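About Barau

Barau plans and supplies bread service for breakfast rooms, small hotels and office kitchens. We do not bake. We buy from bakeries near each customer, choose the bowls and baskets the bread is served in, and work out how it all sits on the table so that guests can reach it and staff can refill it quickly.

The company was started by Constanza Bravo, who had managed the morning shift in a guesthouse dining room and was tired of seeing good rolls go stale in the wrong dish. Her first customer was the guesthouse itself. She wrote a one-page plan for the bread table, taped it inside a cupboard door, and the kitchen used it every morning. A second guesthouse asked for a copy. We now look after 233 breakfast tables, and the one-page plan is still what every customer gets.

How we work

A new plan begins with the bread. We ask for the customer's usual order, buy the same items, and try them in different bowls on a small table. Rolls, glazed pastries and sliced bread behave differently. A roll can sit directly on a board or a cloth. A glazed pastry sticks to paper and does better in a smooth bowl with a wide opening. Slices need to lie flat or lean on something, and they should be close to the toaster.

We set everything out on a cutting mat with a printed grid. The squares make it easy to note where a bowl goes and how much space is left beside it for a hand. When a layout is settled we draw it on squared paper, and that drawing goes into the plan.

The bowl we use most is plain and pink. It came in with a box of samples early on and has been on the table for most layouts since. Light crusts and dark crusts both show up well against it, and one piece of bread in it does not look lost. Several customers have ordered pink after visiting us, although white still sells more. 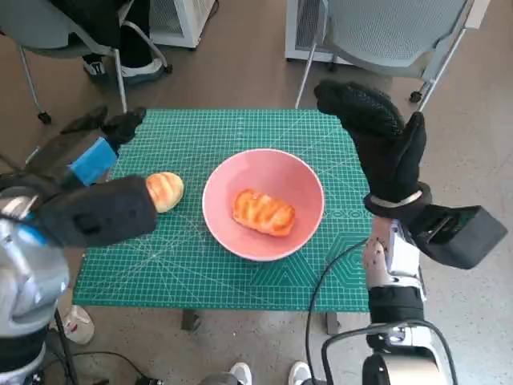
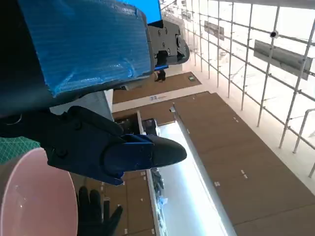
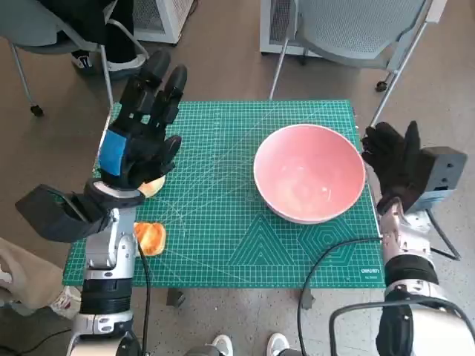
The pink bowl and the green cutting mat.

What we supply

The Lunard range is our everyday line of bowls, in small, medium and large. They stack, and the colors can be mixed in one order. We hold replacements for all three sizes, so a chipped bowl can be replaced without buying a new set.

Gukoteo is our printed planning sheet. It comes in pads and uses a square grid, with space at the side for the bread order and the name of the person who opens the kitchen. Customers who want to change their own layout can do it on a fresh sheet and send it to us for a second look. There is no charge for that.

We also keep a file of notes on bread and dishes, going back to the first guesthouse. At the last tidy-up in May it held 1,482 cards. Most are short: the kind of bread, the bowl, how long it was left out, and what the kitchen said afterward. Some only say "too deep" or "try the other one." We still look things up in it most mornings.

Who we are

We are a small team and most of us have worked in kitchens or dining rooms. Constanza runs the company and does many of the first visits herself. Thomas handles orders, packing and returns, and he is the one who answers the phone before 9 a.m. The rest of the team splits its time between the layout table and customer kitchens - usually the table in the afternoon, when the breakfast rooms are closed.

Visiting and contact

Customers are welcome to come and try their own bread in our bowls. Bring up to seven items, as fresh as you can manage, and a rough measurement of your table. A visit takes most of an afternoon. We will put the kettle on, and there is butter.

If you cannot come, send us your usual bread order and the length and width of the table. We will reply with a first layout and a list of bowls, with prices.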